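Ticket: bottle pick-up on the sill, third floor
Status: open

We do 16 bottle moves a shift with the hand-held gripper now, and I still keep reaching out with my own fingers first! Mostly fine, but starting from the slotted metal is where I get stuck.

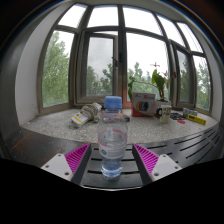

Bottle on the slotted metal, one finger either side

Step 1. I went in level and slowly, as Yeshi Kumsa suggested. Four tries, two I'd call tidy. My wrist aches less than in January - so that's something.

Step 2. Next the ridged magenta dish, with the bottle between the fingers in front of it. I can't judge the depth there at all (is it just me?).
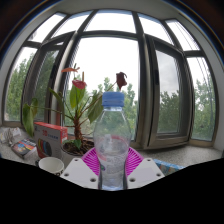 Step 3. Red coaster, fingers open, mug off to the left. I like this one best, plenty of room to come in past the mug. Could we make the coaster the standard spot?

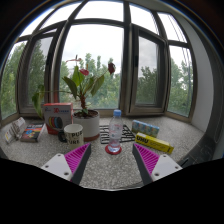

Reply by Ľubica Vlček, Trurine support desk
Saturday, April 10, 2021

Yes, use the coaster for now. I'll change the shift sheet and ring you about the metal one.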